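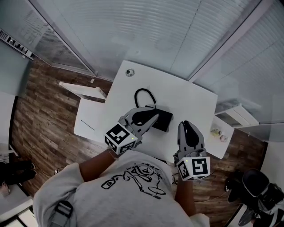
A flat black case on a white table, with a black looped cord beside it.

How to pack a small black case so you can find things in it

Most of us own at least one flat case that holds cords, clips, cards and whatever else was in reach on the day we last travelled. Mine went unsorted for years. The method below takes about 10 minutes per case and works for travel pouches, pencil cases and the zip-up sleeves that come with electronics.

What you need

A clear table, preferably a light colour. Black cords and small metal clips are easy to lose on a dark surface.
A few reusable ties or short strips of hook-and-loop tape.
Some plain white card, cut into pieces that fit the case.
A soft pencil or a fine black marker.
A dry cloth.

Step 1: Empty the case

Take everything out and lay it on the table with space between the items. Run a finger along the inside seams and into the corners. Turn the case upside down and tap it, then wipe the inside with the dry cloth. If it has been used outdoors, wipe the outside as well.

Step 2: Sort by use

Put together the things you use together. A charging cord belongs with its plug, even if that means it sits apart from the other cords. Anything you can't identify goes in a separate pile. If you haven't worked out what it is by the end of the month, it can leave the house.

Step 3: Coil the cords

Start at the plug end and make loose loops a little wider than your palm. Don't wrap a cord tightly around your hand – it puts a sharp bend near the connector, and that is where cords fail first. If the cord springs open, give it a half twist with each loop so it lies flat. Fasten it with one tie across the middle.

A thick cord may be too stiff to coil small. Fold it once into a long U and lay it along the length of the case. It will take up less room that way than a coil that won't stay closed.

Step 4: Make a contents card

Cut one piece of card per case, a few millimetres narrower than the inside.

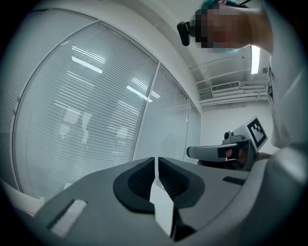

Write the contents in capitals, one item to a line, and stop at 5 lines. If you need more than that, the case is trying to do too much and should be split in two. Put the date of the last check in the bottom corner, month only. Mine currently says November.

The card slides in last, on top of everything, writing side up. In a case with a mesh pocket, put it behind the mesh so it can be read without being taken out.

Step 5: Pack in layers

Flat things go in first, then cords, then small loose pieces. Clips can be fastened to a cord tie so they don't drift into the corners. Close the case and press gently on the lid. If it bulges or the zip drags, take one item out and try again.

Storing more than one case

Stand them on edge in a drawer or shoebox, like files, with the openings facing up. Stacked flat, the bottom one never gets used. A small coloured sticker on the top edge helps if the cases are all black – mine are green for travel, yellow for the desk and plain for spares.

Check each case twice a year. Pull the card, compare it with what's there, and cross off anything that has wandered.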